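A visit to the Dresonell household hall

Last month I wrote that I would go to see how the people at Dresonell collect their examples, and on June 4, 2021 I could finally do it. They opened the hall for visitors from two until five. The group was small, and most of us came from the laundry and cleaning trade. I was the only one who came for a hobby newsletter, and I was received just as kindly as the others.

The building stands behind the old Brindico warehouse and the entrance is not easy to find. I walked past it twice. Inside you get a visitor sticker and a cup of coffee, and then a short talk of 20 minutes in a room with too few chairs. The talk I can make short too. The company does not write down rules for folding or for loading a machine. It shows the work many times, records each showing, and lets a learning system search for what is common in them. One showing, from the start position to the last movement, is called an episode. For the laundry task they want 3,000 good episodes before the summer break, and they have nearly 1,000.

After the talk we went down to the hall. The laundry station was at the far end, and it was the one I had come for. 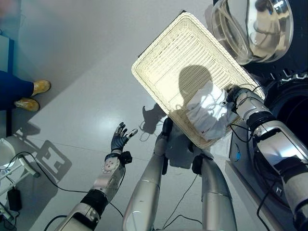 I had imagined that the difficult part would be the machine door, but our guide told us that the door was learned fairly early. A door moves in the same way every time. Cloth does not. A thin piece lies differently after each drop, it hides its own corners, and a hand that closes in the wrong place takes hold of the wicker together with the fabric. For this reason they record a great number of episodes that contain only one small thing, for example taking one piece out of a basket. The first 600 were all of this sort.

I asked what happens with the bad episodes. In the beginning they were deleted. Since February they are kept and marked, with a short note about what went wrong: missed the edge, took two pieces, cable in the way. The guide said that the notes take more time than the recording itself, and that the staff like this part least. I can believe it. We were allowed to try the marking on a screen, and after three episodes I already disagreed with the man next to me about what should count as a clean grasp. He wanted to accept everything that came up out of the basket in the end. I was more strict.

A longer discussion was about people in the recordings. One visitor asked if it would not be better to keep everybody away from the station. The answer was that a home is never like this. Persons walk by, they bend down, they stand in the light, and the system should meet all this while it is learning and not for the first time in a customer's kitchen. The small cameras close to the grippers have a very short view, so a sleeve can fill almost everything. Such moments are kept as well, but with their own mark.
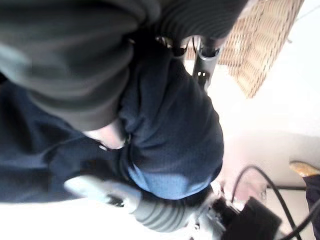

Dark clothing close to the ribbed gripper finger, with a wicker panel behind.

The shadows were also a subject. The lamps in the hall are strong, and baskets, arms and people all throw dark shapes on a light floor. Somebody from the trade asked about using softer light. They have tried it for two weeks, we heard, and then went back, but they now change the position of one lamp from time to time so that the shadows do not always fall on the same side.

What I missed was a look at the result. We saw how the examples are collected, and nothing of what the trained system can do with them. The guide was open about it: the next test is planned when the present series is complete, and until then they prefer not to show anything. I understand this, although for visitors it is a pity. I would also have liked a printed sheet with the marks they use, because I could not write so fast.

Going back, take the bus from the Brindico side and not from the main road. The one on the main road did not come.

Recent reports
A morning at the Oltico packing line
Ahmadpour workshop: small motors and how they are tested
Notes from the winter tool fair
How we choose which places to visit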